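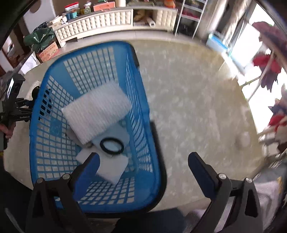
Vol. 2, p. 40

Household Textile Waste in Lerkau: Student Project Report
Maricel Marquez, Guido Sanna and Wulan Krishnan
Supervisor: Vendula Šimek

Our project looked at what people in Lerkau do with old clothes, towels and bedding. The neighbourhood has one donation bin, beside the Trirent parking lot, and the city does not pick up fabric at the curb.

In February we left a paper survey in the lobbies of two apartment buildings. We handed out some 300 forms. Most people who answered said they give away clothing in good shape but put stained or torn items in the garbage. Several did not know the bin takes worn towels.
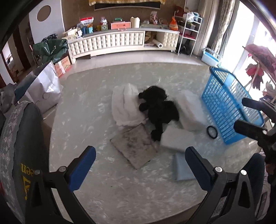
Older residents were more likely to cut up worn fabric for cleaning rags. Renters who had moved recently threw out the most, and a few wrote that they had no room to store things until the bin was emptied.

The survey was in English only, so some households were probably missed. We would translate it next time and add a colour map showing the bin. Norbert Šimko lent us the folding table for the lobby at Reltau Court.

Submitted April 26, 2023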